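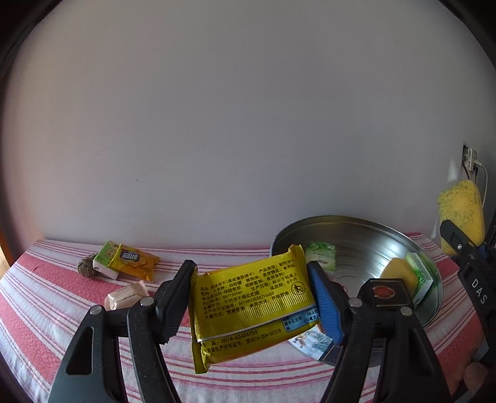 ¿Se pueden guardar las galletas en el mismo cajón que el jabón y los estropajos?

Mejor en otro sitio. El envoltorio de las galletas aguanta bien la humedad mientras está cerrado, pero el perfume del jabón acaba pasando a casi todo lo que tiene al lado, y en un cajón cerrado pasa antes. Abro hilo con el orden del armario de la cocina, que ya me lo habéis pedido varias veces.

**2.** Punto de partida: un armario de dos puertas donde llevaba meses metiendo la compra según llegaba. Comida, limpieza, medicinas caducadas y una bolsa de tornillos. Todo fuera y a la mesa.

**3.** Pongo siempre un mantel viejo debajo. El de rayas rojas y rosas sobre blanco ya no sale para las visitas y para esto va perfecto. Al acabar se sacude en el balcón y a la lavadora.

**4.** Para separar uso el barreño redondo de acero inoxidable, el ancho y bajo. Lo que entra en el barreño se revisa. Lo que queda fuera espera turno. Antes hacía montones en la mesa y a la media hora los había mezclado otra vez.

**5.** El barreño me costó 32 en Manolakis y lo uso más para ordenar que para lavar. Si alguien busca uno, que mire que tenga el borde doblado hacia fuera. Los de borde recto cortan un poco al levantarlos llenos.

**6.** Galletas. El paquete amarillo lleva toda la información por detrás, en chino y en letra muy apretada: nombre, ingredientes, fecha de producción, conservación. Si no leéis chino, buscad estos caracteres:

- 生产日期: fecha de producción
- 保质期: tiempo que dura en buen estado
- 配料: ingredientes
- 贮存: conservación

**7.** Ojo con esto: muchos productos chinos dan la fecha en que se fabricaron y aparte los meses que duran. Hay que sumar. Yo tiré una vez un paquete entero pensando que había caducado y era la fecha de fabricación.

**8.** A veces la fecha no está en el bloque de texto y te manda a buscarla en el cierre o en otra parte del envase. En los envoltorios metalizados y arrugados cuesta leerla. Se estira el borde con dos dedos y se pone la luz de lado.

**9.** Con la fecha clara, la escribo en grande con rotulador permanente en la cara que va a mirar hacia fuera. Mes y año, nada más. Los de tinta al agua se borran en este tipo de envoltorio.

**10.** Jabones. Los de pastilla envueltos en papel van a una caja de zapatos sin tapa, en el estante de abajo. Duran muchísimo. Ourania Koutsoukos me dijo que los saca del papel unas semanas antes de usarlos para que se endurezcan y gasten menos. Lo hago desde marzo y me parece que sí duran más, aunque no he llevado la cuenta.

**11.** El jabón pequeño de envoltorio melocotón claro va al baño de invitados. Los pequeños se pierden en la caja grande y luego aparecen pegados al fondo.

**12.** Estropajos y esponjas. La esponja amarilla, para los platos. El estropajo marrón enrollado, para ollas y bandejas de horno. Nunca sobre el barreño, que está pulido por dentro y quiero que siga así.

**13.** Las esponjas de repuesto, en una bolsa de tela colgada por dentro de la puerta. Las que ya están en uso no vuelven al armario, se quedan en el fregadero escurridas. Guardar una esponja húmeda a oscuras es pedir mal olor.

**14.** Chocolatinas y barritas: tarro de cristal con tapa, en el estante alto. Ahí no llega el olor de la limpieza ni la mano de los niños. La segunda parte funciona regular.

**15.** Cajitas de cartón. Aquí me equivoco siempre. Tengo varias en verde y blanco que de lejos parecen lo mismo. Si son del mismo color, las pongo con el nombre hacia delante y nunca unas encima de otras. Apiladas solo se ve la de arriba.

**16.** Cómo queda el armario, de arriba abajo:

- Estante alto: dulces y galletas, en tarro o lata
- Estante medio: legumbres, arroz, pasta
- Estante bajo: jabón y limpieza, en cajas abiertas
- Puerta: bolsa de esponjas y trapos

La limpieza va abajo por si algo gotea. Con niños pequeños en casa, lo líquido lo subiría a un armario aparte con cierre.

**17.** Me pregunta Wissam Rawashdeh si pasar las galletas a un tarro obliga a tirar el envoltorio. Yo recorto el trozo con ingredientes y fecha y lo meto dentro de una bolsita pegada a la tapa. Si hay alguien con alergias en casa, esto no me lo saltaría.

**18.** Otra de Anastasia Dimitriou: que si las latas valen igual que el cristal. Valen si cierran a presión. Las de adorno con tapa suelta dejan pasar la humedad y la galleta se ablanda. La mía es una Zindetti vieja, tiene la tapa abollada y aún cierra.

**19.** Limpieza de los estantes antes de devolver nada: paño con agua y unas gotas de lavavajillas, otro paño solo con agua, y puertas abiertas hasta que seque del todo. En mi cocina eso es una tarde. No pongo papel adhesivo en los estantes, se levanta por las esquinas y se mete la miga debajo.

**20.** Lo que ha salido del armario para no volver: la bolsa de tornillos (al trastero), las medicinas (al punto de recogida de la farmacia) y un bote de especias sin etiqueta que olía a polvo. Las tarjetas y folletos que se van quedando entre la compra, al papel.

**21.** Thanasis Petridis pregunta cada cuánto lo hago. Entero, dos veces al año. El estante de los dulces lo reviso cada vez que compro, y lo que caduca antes pasa delante.

**22.** El barreño ya está fregado y colgado, y el mantel en la lavadora a 40. Mañana por la mañana me pongo con el cajón de los táperes. Si tenéis un sistema para que las tapas no se separen de los recipientes, dejadlo en respuestas, que el mío es meterlo todo y cerrar deprisa.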